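酱汁与汤底课程修订说明

Stallovley烹饪学院课程通讯 教学事务版

学院基础课程中的“酱汁与汤底”单元已完成修订，新版教学大纲自下学期起在Stallovley本部与Reris校区同时施行。修订涉及课时安排、练习配方、考核方式及配套讲义。本期通讯就主要变动作如下说明，请任课教师、实训助理及已选课学员阅读。选修甜点方向的学员如需以本单元抵免跨方向学分，请一并留意文末的选课与补修部分。

本单元原分为汤底、母酱、衍生酱汁和冷酱汁四个部分，分别由不同教学组承担，各组自备讲义，自定评分标准。多年来各部分内容陆续增补，重复之处渐多，例如油面糊的制作在汤底部分的浓汤练习中讲过一次，在母酱部分又从头讲起，两处所用的火候术语却不一致。学员在课程反馈中多次提出，同一操作在不同课堂上得到的要求互有出入，备考时无所适从。教学事务处据此会同各教学组，对全部讲义逐页核对，统一了术语，删去了重复内容，并重新排定先后次序。

修订后的单元总学时为50学时，与原大纲持平。讲授所占比重有所下降，所余时间划归实操与品评。

汤底部分的调整

汤底仍为本单元的起点，教学内容包括白色高汤、褐色高汤、鱼高汤和蔬菜高汤。新大纲将原先分散在各次课中的骨料处理集中到首次实操课，学员应在该次课上完成牛骨与鸡骨的清洗、焯水和沥干，并学会按用途区分哪些骨料应当焯水，哪些应当直接入炉烘烤。褐色高汤的烘烤程度过去凭教师口头描述，今后以讲义所附的色阶说明为准，骨料应呈均匀的深棕色，边缘出现焦黑者须剔除后方可入锅。

香味蔬菜的切配标准也作了统一。熬煮时间较长的褐色高汤使用大块，鱼高汤使用薄片，蔬菜高汤居于两者之间。洋葱、胡萝卜与西芹的比例在各讲义中曾有三种写法，现统一为洋葱占一半，其余二者各占四分之一。鱼高汤和白色高汤中不使用胡萝卜，所缺分量由西芹与韭葱白补足。

撇沫、控火与过滤三项操作列为必查项目。实训助理应在熬煮开始后不久巡视一遍，确认汤面仅有细小气泡缓慢上升；凡见汤体翻滚、油脂混入汤中者，应要求学员当场调低火力并在实训记录上注明。过滤一律使用细目滤网加湿纱布，过滤时不得挤压蔬菜与骨料。

冷却环节沿用学院食品安全规程。高汤出锅后分装于浅盘或小桶，置于冰水浴中搅动降温，达到规定温度后加盖、贴标签，方可送入冷藏室。标签须写明品名、制作班级和制作时刻。未贴标签的高汤，不论外观与气味如何，一律按废弃处理。 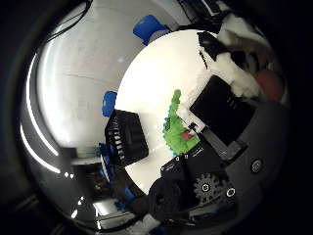

白色桌面上的绿色物件，表面布满小凸粒

母酱与增稠

母酱部分保留贝夏梅尔酱、天鹅绒酱、褐酱、番茄酱和荷兰酱的传统框架。教学组在讨论中曾考虑是否以更贴近当代餐厅实务的分类替代这一框架，最终认为，学员日后查阅各类专业书籍时仍须依赖上述名称，且各母酱所对应的增稠原理清楚，便于初学者理解，故予以保留。褐酱的教学时间则有所压缩，半釉汁由学员分组轮流看锅，跨两次课完成，第二次课开始时由教师统一讲评收汁情况。

增稠原理现独立成章，置于母酱之前。该章分别讲解油面糊、生面糊、淀粉水、蛋黄奶油和收汁五类方法，说明各自的受热要求与失败表现。以油面糊为例，讲义要求学员比较白色、金色与棕色油面糊在同等用量下的稠度差别，并写出观察记录。淀粉水的练习安排在同一课时，学员应注意淀粉长时间加热后稠度下降的现象，记录出现变化的时刻。

荷兰酱历来是本单元补考率最高的项目。新大纲为此增设一次示范课，专讲乳化。课上教师将演示正常制作的全过程，随后演示油脂加入过快、蛋黄受热过度以及温度过低而分离的情形，并示范补救办法。学员在正式练习时若出现分离，允许自行补救，评分以最终成品及补救记录为据，不因曾经失败而扣分。此项规定同样适用于蛋黄酱。

本单元不再要求学员背诵全部衍生酱汁名称。考核范围以讲义所列的34道练习配方为限，任课教师可在课堂上介绍其他品种，但不得列入试题。

配套讲义与配方格式

新版讲义由学院教学事务处编写，Altton印务承印，采用活页装订，学员可按课次取出单页带入实训厨房。单页经覆膜处理，可用湿布擦拭。请勿将整册讲义带至炉灶旁使用。

配方格式有如下变动。计量一律以重量为准，液体也按克标注，仅在少量调味品处保留匙量。每道配方首先列出成品量和所需器具，随后是原料，最后是步骤。步骤中凡涉及温度或状态判断的，单独成行并加底纹。旧版讲义中“适量”一词使用较多，新版只在最后调味处使用，且须与“品尝后”连用，以提醒学员调味应以品尝为依据。

每道配方之后附有换算栏，供学员练习将配方放大或缩小。放大配方时，增稠剂、盐及香料的用量不应简单按倍数推算，讲义对此另有说明，教师应在首次使用换算栏时作专门讲解。收汁类配方尤须注意锅具口径的变化，锅口越宽，蒸发越快，所需时间随之缩短。

讲义中的术语表采用中文与法文对照，按笔画排序，末尾附法文字母索引。Reris校区部分课程以双语授课，该校区教学组承担了术语表的校对工作。如发现讲义中的错漏，请填写勘误单交教学事务处，勘误内容将于每学期末汇总后发放替换页，无须更换整册。

持有旧版讲义的补修学员可凭旧册封底换领新版，不另收费。旧册内自行书写的笔记由学员自行保留，教学事务处只收回封底。
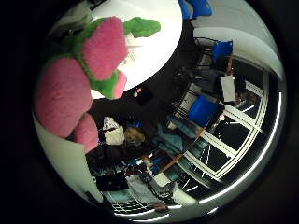

考核方式

考核由平时实操、书面测验和期末实操三项组成。平时实操以实训记录为依据，每次课后由任课教师签字确认，记录遗失者须在当学期内申请补录，逾期按缺课处理。书面测验安排在单元中段，内容以增稠原理、食品安全与配方换算为主，不设名词默写。

期末实操改为抽签制。学员于考前从题签中抽取一道汤底或浓汤、一道热酱汁和一道冷酱汁，共3道，在规定时间内独立完成。学员可携带讲义单页入场，但不得携带自行抄写的其他配方。原料由考务人员按题签配齐，学员在开考后检查原料，发现短缺或品质问题应立即举手报告；开始操作后再提出者，不予更换。

评分项目包括风味、稠度、色泽与光泽、温度、操作卫生及时间安排。过去各教学组对稠度的要求表述不一，现统一采用匙背检验法：将金属匙浸入酱汁后提起，以手指在匙背划过，痕迹边缘清晰且不回流者为合格。各类酱汁应有的稠度等级见讲义附表。盐味过重视为风味项的严重失误，该项最高只能评为及格；盐味不足而其他各方面均衡者，酌情扣分。

操作卫生一项实行单独否决。使用同一砧板处理生鲜原料与即食原料而未经清洗消毒、以品尝过的匙再次入锅、将热汤直接送入冷藏室，均属否决情形，出现其一即不予通过，须待下一考期重考。请任课教师在首次课上向学员宣读上述条款，并由学员签字。

对评分结果有异议的学员，可在成绩公布后向教学事务处提出书面复核申请。复核以考场记录和评分表为依据。由于成品不予留存，复核不再进行品尝。

实训厨房使用安排

Stallovley本部的实操课仍在主楼实训厨房进行。Mousavi教学厨房在完成排风设备检修后重新启用，主要承担褐色高汤与半釉汁的练习，该厨房烤炉容量较大，便于多组同时烘烤骨料。冷酱汁课程安排在冷菜间，上课前由值日学员检查冷藏柜温度并登记。

进入实训厨房须着整套工服，佩戴厨帽和领巾，穿防滑鞋。戒指、手表、手链应存放于更衣柜。指甲须修剪整齐，不得涂甲油。手部有伤口者应先包扎并佩戴手套，伤口处于感染状态者应向教师说明，改作观摩，当次课可申请补做。

汤桶搬运应由两人配合，行走时高声示意。装满热汤的大桶不得放置于地面过道。清空汤桶时应先以长柄勺舀出大部分汤液，再抬起倾倒，任何人不得独自端起满桶倾倒。去年曾有班级为赶时间省去舀出步骤，所幸未造成烫伤，教学事务处已将此项写入安全须知。

实操课结束后，各组应清点刀具与滤网，纱布使用后洗净煮沸，晾干归位。废弃骨料与蔬菜渣沥干后投入指定容器，凝固的油脂刮入油脂桶，不得冲入下水道。各组的清洁情况由实训助理检查，合格后方可离开。

可继续使用的高汤由学院餐厅接收。餐厅于课后派人查验标签与温度，合格者登记领取，用于次日汤品。学员如愿意了解自己所制高汤的使用情况，可向餐厅索取品评单，该单亦可附入实训记录。

选课与补修

本部每学期设49个学员名额，名额已满后可登记候补，候补学员按登记先后递补。Reris校区的名额另行公布，两校区之间原则上不办理转班，因实习地点变动而确有必要者，应由所在方向的教学组出具意见。

选课前应已通过刀工基础与食品安全入门两门课程。具有餐饮工作经历的学员可申请以技能测试代替刀工基础，测试内容为洋葱、胡萝卜与土豆的基本切配，由教学组统一安排。食品安全入门不得以工作经历代替，持有有效证书者凭证书办理免修。

旧大纲下尚未完成本单元的学员，按下列办法衔接：已修完汤底与母酱两部分者，可直接进入新版课程的后半段，但须补修增稠原理一章；仅修完汤底者，自增稠原理起随新班上课；书面测验未通过而实操已通过者，只补考书面部分，试题按新版大纲命制。甜点方向学员申请抵免时，冷酱汁部分可由英式奶油酱及水果酱汁的成绩替代，荷兰酱不得替代。

对牛乳、蛋类、甲壳类或坚果过敏的学员，应在选课时填写健康申报表。教学组将视情况调整练习配方或安排同组学员代为品尝。申报内容仅供课程安排之用，不影响录取与评分。

补修登记于12月截止，登记表可在本部教务窗口及Reris校区前台领取。材料不齐者可先行登记，并于开课前补交；开课后仍未补齐的，名额转给候补学员。

教师培训

为保证各班评分一致，新大纲施行前将举办任课教师与实训助理培训，内容为匙背检验法的统一操作、汤底色阶的判读以及评分表填写。培训中将由参训人员对同一批酱汁独立评分，随后逐项核对差异。承担期末考评的教师必须参加，未参加者当学期不担任考评工作。

培训地点为Mousavi教学厨房，请自带工服与品尝匙。评分表样张及新版讲义将于培训现场发放，无法到场的兼职教师可委托所在教学组代领讲义，考评资格则须待参加下一次培训后办理。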